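ok so the play kitchen clear-out has begun and I have opinions. thread, because I can't stop talking about toy food

Background for anyone new: we've had a play kitchen corner going for years now, bits bought new, bits from yard sales, bits that just appeared. It all lived in one giant bin. You wanted a strawberry, you dug for a strawberry.

Friday night I tipped the whole bin out on the rug. I counted 71 pieces!! Seventy-one. Four of them were the same slice of pizza.

First rule I gave myself: real kitchen stuff is allowed to stay. Kids can tell. You hand them a tiny pretend strainer with painted-on holes and they look at you like you've insulted them. Give them one that drains and you've bought yourself half an hour.

So the colander stays, obviously. Sage green, big oval thing with proper holes, and it has been a boat, a hat and a bed for a stuffed rabbit. The measuring cup is pretty much the same green and I like them together more than I should. 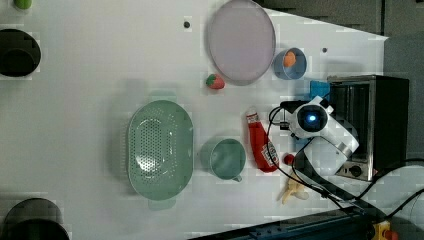 The pink plate is staying too – it's big enough to hold a whole pretend dinner, and small plates just mean food on the floor. Same deal with the little blue bowl. One fruit fits in it nicely, and one fruit at a time is a serving size I can live with.

Ketchup bottle: I tried to retire it. I was overruled. Apparently ketchup goes on banana now.

The strawberry and the banana made the cut because they're a decent size and easy to wipe down. Anything with felt on it is gone. I'm done with felt. Felt is just crumbs with a shape.

For storage I went back and forth between the Mima tubs and the Kuusk ones. Kuusk won, the lids come off without a fight and they stack 3 high on our shelf. The Mima ones are prettier, I'll give you that.

Somebody asked about the Binberg shelf from my last thread – yes, still standing, still a bit crooked, and I paid 40 dollars for it secondhand so I'm not complaining.

Sorting so far: food in one tub, cups and bowls in another, big stuff loose on the bottom shelf so it can be grabbed. No labels yet. I bought a roll of 500 stickers for labels and they have all gone on the fridge.

Next up is the tea set, which has five saucers and two cups. If you have a spare Civau cup in yellow please message me, I will pay the postage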